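What rules do you keep for a shared two-arm table?
Posted 2024-09-23

Kristine Estrella
We're writing our first one-page rule sheet for a table with two arms, and I'm so excited to get it right! What do you check before a session, and who is allowed to reach over the table?

Yi-an Hong
Great project! Ours at Stuvthorpe has just four rules and people really do read it:
- One person runs the session and calls out "hands in" and "hands out".
- Arms get paused before any hand crosses the rail.
- Cables are looked at along their whole length, under the grippers too - loops love to snag.
- Floor leads go where people don't walk.
We rewrote it in May and cut almost 100 lines. Best thing we ever did.

Zoltán Nyitrai
just put tape on the floor, works fine

Piroska Győri
Tape is a good start, but I'd add food and fingertips! Keep containers with food in them well inside the rail, and agree on where any mug stands before the arms move. Then look at the gripper tips up close and write down scuffs or specks, so the next person knows what was there already.
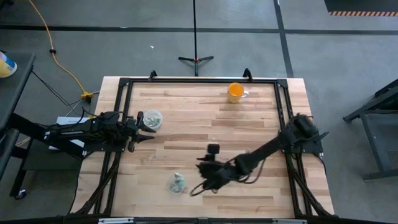
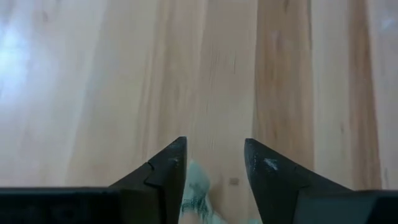 Related threads
Who signs off on a rule change?
Wrist camera cables - how much slack?
Printing the rule sheet large enough to read from the door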